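Kalska Community Boards > Health & Family > Fundraising and Medical Bills

Topic: Helping a coworker with surgery costs, how do we do this right?

saskia_n
Hi everyone, long-time reader, and I've posted maybe twice. One of the women on my shift, Wenche, needs an operation on her spine and her insurance has turned down the part of it that matters most. She has two kids still at home and she'd already used up what she had put by, going back and forth to specialists all last year. She finally said yes to letting us raise money for her (it took a lot of coaxing, she is a proud person and I love her for it). A few of us want to set up a page on Tradero but I've heard mixed things about the fees, and I'd hate to get this wrong when people are trusting us with their grocery money. Has anybody been through this? I'd be so grateful for any pointers, even the boring ones.

darcyashby
Oh Saskia, I'm so sorry, and bless you for taking it on. We did one for my brother-in-law when he was on dialysis. My biggest piece of advice is to ask the hospital for the financial assistance form before you do anything else at all. We didn't, and we'd already raised a good chunk of money before a very kind lady in billing mentioned it in passing. They took a lot off the bill in the end. It's a long form and they want pay stubs and everything, so get Wenche to sit down with a friend and a pot of coffee and just plow through it.

As for the page, we did use one, but most of the money came in the old-fashioned way, at a supper in the church hall. People like to come and hug somebody.

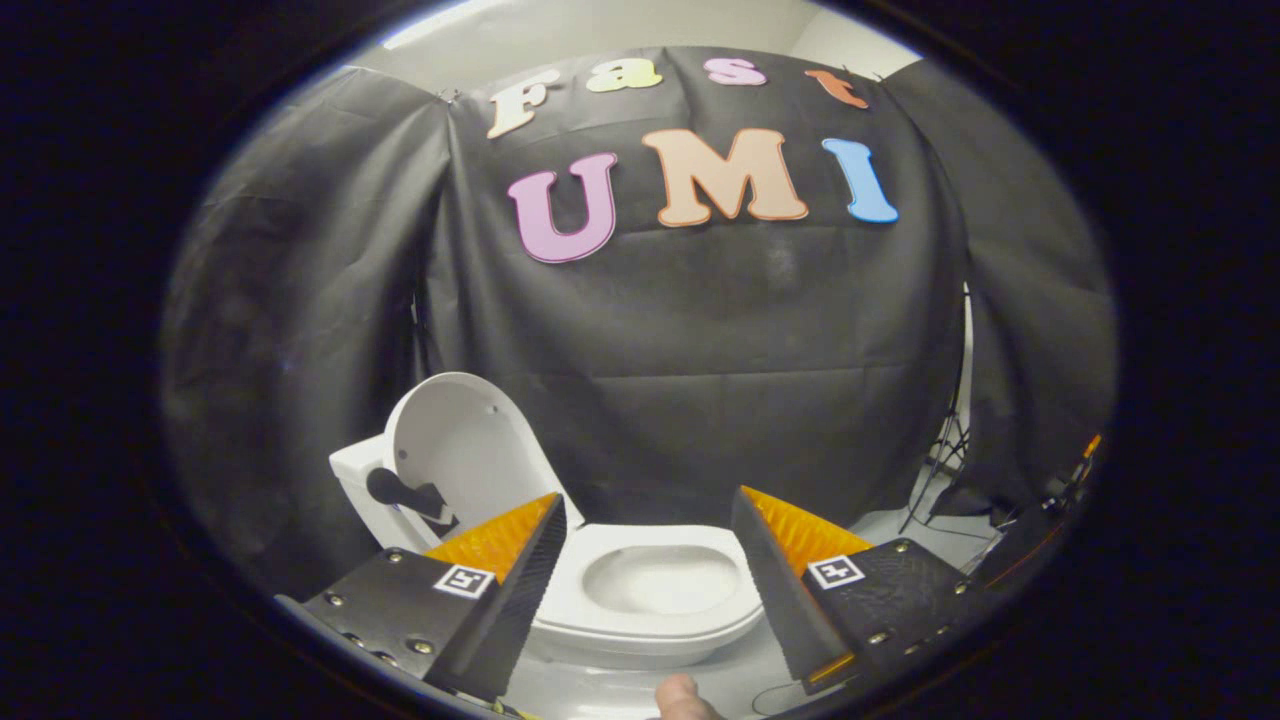 Felt or foam letters, pinned straight onto black cloth

Anyway, do the supper if you've got the energy. Chili is cheap and everyone eats it.

C_McKinnon
I'm going to be the grump here, and I do mean it kindly. Please think hard before you put her diagnosis on a public page. My wife's cousin did that and it's still the first thing that comes up when you look up her name. You can say "surgery" and leave it there, and folks who care about her will give anyway.

Also, whose bank account is it going into? If it's yours, Saskia, you could have tax questions on your hands come spring. Have it paid out to her directly.

darcyashby
I see it differently on the first part, Cameron. We told the whole story, with his blessing, and strangers gave because they knew somebody with the same trouble. A page that just says "surgery" looks like one of those fake ones, and I would probably scroll right past it myself. I agree on the bank account, though.

C_McKinnon
Fair enough, if it's truly with the person's blessing. I just think someone who is scared and hurting may say yes to things she wouldn't otherwise. Ask her twice, and maybe let a night go by in between.

aiman.t
Jumping in from the billing side (not at your hospital, so take this with a grain of salt). If the insurer said no, she can usually appeal, and the letter should tell her how and by when. Look for that deadline tonight! Her surgeon's office can often write a letter to go with it. Please don't let the fundraiser crowd out the appeal, I see that happen and it breaks my heart.

And ask about a payment plan. I've seen people offered 6 months who got far longer just by calling back and asking nicely for a supervisor.

saskia_n
You are all wonderful. I called Wenche on my break and she found the letter in a drawer, and there's still time on the appeal, thank goodness. She wants to leave the diagnosis off for now, so Cameron, you win that round (sorry Darcy!). The page will pay out to her own account. We're looking at a supper in November if the hall is free, and the manager at Nijs has already promised us $500 toward the food, so I may have cried a little in the parking lot.

Darcy, is your chili recipe the kind you share?

darcyashby
It is, and I'll message it to you tonight. Double the beans if you're feeding the night shift too.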